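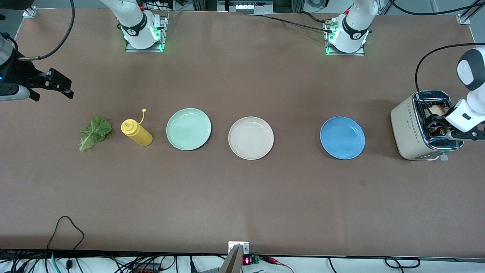 Household chores are still slow work for a two-armed system, according to the lead engineer at Skotbridge, who spoke to us on October 23, 2021. "Free space is easy. Contact is where the errors come from," she said. Bread standing up from a toaster slot leaves the gripper little to hold, and the chrome top sits right under the fingers. Her group has logged 643 breakfast trials since June. "A plate is a large target. A slice is thin, and it crumbles if you close 2 millimeters too far." Would she sell it for kitchens? "No. Ask me after 900 more."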